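2nd July

Surface coating notebook, Utton bench

Carried on with the tabletop paint trial. Purpose is to find out whether the Gimden water-based white holds up on work surfaces as well as the two-pack we have been buying, which smells and has to be mixed in small lots. Panels are birch ply offcuts, sanded to 240, edges sealed, one coat primer, two coats white. Half the panels have a clear matt topcoat from Clindik, half are left bare.

Weighed the tin before and after coating. Started at 674 g, finished at 268 g, lid off both times. That includes whatever stayed in the roller, which I did not weigh. Will weigh the roller sleeve dry and loaded next time, otherwise the spread rate means very little.

Recoat interval was 47 minutes on the first set. Too short. The second coat dragged at the corners and left a ridge along the long edge of panels 3 and 5. The tin says touch dry in 40 and I took that as good enough, which it was not with the window shut. Second set left until after lunch and went on without trouble. Foam roller gives a flatter finish than the short pile but leaves small bubbles if pushed hard. Laying off in one direction with almost no pressure gets rid of most of them.

Stain test as before: tea, machine oil, marker pen, rust water. A few drops of each under a watch glass, wiped with a dry cloth, then with a damp one. Results so far:

Tea: lifts from both, faint ring on the bare panels.
Machine oil: lifts from both with washing-up liquid.
Marker: stays on both. Alcohol shifts it but dulls the topcoat.
Rust water: stays in the bare paint, lifts from the topcoat if caught early.

The bare panels also hold fine dirt in the roller texture. It does not brush off and a damp cloth tends to spread it. Magic sponge works but leaves a shiny patch that shows at a low angle.
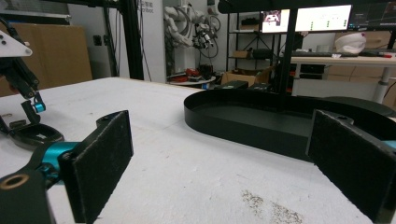
White tabletop, black oval tray. Specks on the surface at lower right.

Vilho Kinnunen asked whether a pale grey would save us the trouble. It would hide the dirt, but small dropped screws and washers are easier to find on white, and we would have to repaint the side benches to match. Leaving the colour alone for now.

Scratch test not done. The Ghumman pencil set is missing the 2H and 3H, and without those the series jumps straight over the range that matters. Have asked for replacements. Meanwhile tried a coin edge and a thumbnail on panel 2: thumbnail leaves a mark in the bare paint, nothing on the topcoat. Not worth recording as a figure. The paint may still be curing, so repeat on the same panel after a full week.

Adhesion: cross-cut on panel 1 only. Clean lines, a little flaking at two of the crossings. Tape was from an old roll and felt weak, so do it again with fresh tape before believing it.

To do:
Weigh roller sleeves.
Label the backs of panels 6 to 8, pencil has rubbed off.
Sand ridge off 3 and 5, recoat, keep them out of the stain results.
Try a second coat of Clindik on one panel, check if the sheen goes up.
Move the spare tin off the floor, lid is starting to rust at the rim.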